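Plistholm Basketball Club
Newsletter, 6 March 2018

Under-16 girls go to the spring tournament in Fustari

After a long winter of league games, our under-16 girls have received the invitation they hoped for. In April the team will travel to Fustari for the spring tournament, and it is the first time since the club began with girls' basketball that we send a team to it.

The place was decided in the last home game, against Plulleck. We needed to win by 5 points or more to finish above them in the table, and at halftime we were behind. In the third quarter the coaches changed to a full-court press and Plulleck lost the ball many times in their own half. Our point guards were very brave in this period. They went into the passing lanes without fear and they ran back each time the press was broken. The last two minutes were difficult to watch for the parents, but the girls made their free throws and we won by exactly the 5 points.

There were 244 people in the hall, and this is the highest number we have had for a youth game. Thank you to everybody who came, also to the families from Plulleck, who stayed and clapped for both teams at the end.

The tournament has two groups of four teams. We play against Sarkar first, then against the home team, and our third opponent will come from the qualifying round, which is not finished yet. Sarkar is a tall team and they like to play slowly. We met them in a friendly game in the fall and lost it, mostly on rebounds. For this reason the practices in the coming weeks will have more boxing out and less shooting than the girls would like. The coaches ask everybody to be on time, with shoes tied, when practice starts.

The games are played with the smaller squad rule, so only twelve players can be on the list. The coaches will choose the list after the final league game. Players who are not on it are still welcome to travel with the team and sit behind the bench, and we hope that they will do so.

The cost of the trip is 2000 dollars for the bus and the entry fee together. The club pays 1000 dollars of this from the youth budget. The other half we want to collect with the cake sale at the next home games and with the sponsored free-throw evening — each player shoots one hundred free throws and her sponsors pay for every one she makes. Sponsor forms are at the desk in the hall. Please write clearly, last year we could not read some of the telephone numbers.

The team stays two nights in guest rooms near the hall in Fustari. Breakfast and dinner are included, lunch is not. Sheets and pillows are in the rooms, but the girls must bring their own towels. Please tell the coaches about food allergies before the end of this month.

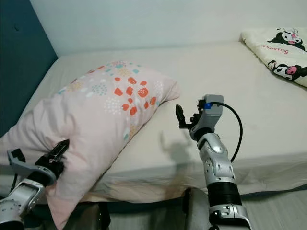

Under-12 mixed team: new practice time

The under-12 mixed team now begins half an hour earlier, so that the small baskets can be put away before the adults come in. The end time also moves by half an hour. Parents who drive several children, please check the new times with each other.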